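Notes for week 5 - bread, proofing and shaping. March 20, 2023

Typed these up fast, sorry for the fragments. Goes with the demo. Bring the February handout (starters) if you still have it, I won't repeat the feeding schedule.

## Where we left off

Last time: gluten forms when flour meets water. Kneading lines it up, time does the same job slower. Several of you asked if you can skip kneading altogether. Yes, if the dough is wet enough and you give it overnight. Flavor is better too. Crumb is more open, shape is harder to hold. That tradeoff is most of today.

## Bulk fermentation (first rise)

- Starts the moment yeast goes in, not when you stop kneading
- Two things going on at once: gas and acid. Gas lifts, acid gives taste and tightens the dough up to a point, then starts to weaken it
- Warm kitchen = quick rise, less taste. Cool kitchen = the other way
- Watch the dough, not the clock. Recipe times assume the writer's kitchen

Folds. Wet your hand, grab one side, stretch up, lay it over. Turn the bowl, do it again till you've gone all the way round. Leave it half an hour. Repeat. You'll feel it change by the third set - from slack and sticky to something that holds together and pulls back at you.

Straight sided tub is easier to read than a bowl. Put a rubber band at the starting level. A bowl flares so a dough that has doubled doesn't look like it.

Signs it's ready: domed on top, bubbles at the sides, wobbles when you shake the tub. If the dome has gone flat or started to sink you are late. Not ruined. Shape gently and shorten the second rise, or press it in an oiled pan and call it focaccia.

## Preshape and bench rest

People skip this. Don't. Turn the dough out, pull the edges to the middle, flip, drag it toward you with cupped hands so the skin tightens. Then leave it alone for twenty minutes. Dough that has been handled fights back, and if you go straight to final shape it will tear or spring back into a lump.

Flour on the bench: less than you think. Too much and the seam won't seal. Hamish Lamont's trick from the Ronley class is to flour the top of the dough and leave the bench nearly bare, so the bottom grips and the skin tightens when you drag. Try it both ways.

## Final shape

Round: same as preshape, just firmer.

Long loaf (batard, bloomer, whatever your book calls it):

1. Flip the rested round so the smooth side is down
2. Pat to a rough rectangle, keep most of the gas in
3. Fold the top third down, press the seam
4. Turn it, fold again, press
5. Fold in half toward you and seal with the heel of the hand
6. Rock back and forth, light pressure, hands moving outward. Ends should taper a little

Commonest fault is pressing in the middle so you get a dog bone. Start with hands together on the center then move out, ease off as you go.

Second commonest: seam not closed. It opens in the oven wherever it likes, usually down one side, and your nice cut on top does nothing.

## Second rise, and what to put it in

Basket, tin, cloth, or free on a tray. All fine. Soft dough spreads, so the wetter you went the more support it needs.

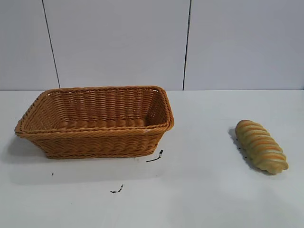
Baskets are dusted with rice flour mixed half and half with plain. Rice flour doesn't absorb water the same way so it stays dry and the loaf lets go. Plain flour on its own goes to paste and sticks. Seam side UP in the basket, becuase you'll be tipping it out upside down. Seam side down if you proof on a tray.

Don't wash a cane proofing basket with soap. Knock it out, dry it in the turned-off oven, brush it. Liners can go in the machine.

Poke test: floured finger, press half an inch.

- Springs straight back - underproofed, wait
- Comes back slowly and leaves a small dent - bake
- Doesn't come back at all - over, get it in the oven now

Test is unreliable on cold dough. If it's been in the fridge overnight go by size.

Fridge notes (Ehsan Durrani asked). Overnight is great. Two nights usually ok. Past that the crust goes reddish and the crumb gets tight and sour. Cover it or a skin forms. Bake straight from cold, no need to warm it up, and it scores much cleaner.

## Scoring

One cut, confident, a quarter inch deep. Blade held low, almost flat, for an ear. Straight up and down for a cross on a round. Hesitate and it drags. A new razor blade beats any fancy knife. Wet the blade if it's catching.

Long loaf: cut along the length, slightly off center. Or several short slashes that overlap by a third, more at an angle than you'd expect.

## Oven

Hot, hotter than you like. Preheat at least 50 minutes with the stone or pot inside - the air gets there long before the stone does.

Steam for the first part only. It keeps the skin soft so the loaf can grow. After that let it out (open the door briefly, or take the lid off) or you'll never get color. Pot with a lid is the easiest way at home, the dough makes its own steam.

Done when it's darker than feels right and sounds hollow underneath. If you have a probe thermometer use it, anything above 200 F in the middle is good for a lean loaf. Enriched dough comes out sooner, see week 4.

Then let it cool. On a rack, not on the counter, or the bottom sweats. Cutting it hot gives you a gummy crumb and you'll blame the oven.

## Quick fault list

- Dense, tight, pale: underproofed or weak starter
- Flat and wide: overproofed, or shaped too slack
- Big hole under the top crust: flour trapped in the fold, or not enough degassing at preshape
- Burnt bottom: put a tray on the rack below
- Crust soft next day: normal. Five minutes in a hot oven brings it back

## For next time

Bake one long loaf, one basic dough, your choice of rise. Write down room temperature, start and end of bulk, and how the poke test went. Bring a slice from the middle, not the end. Reading is the rye chapter, up to page 121. Skip the bit on malt, we'll do it togther.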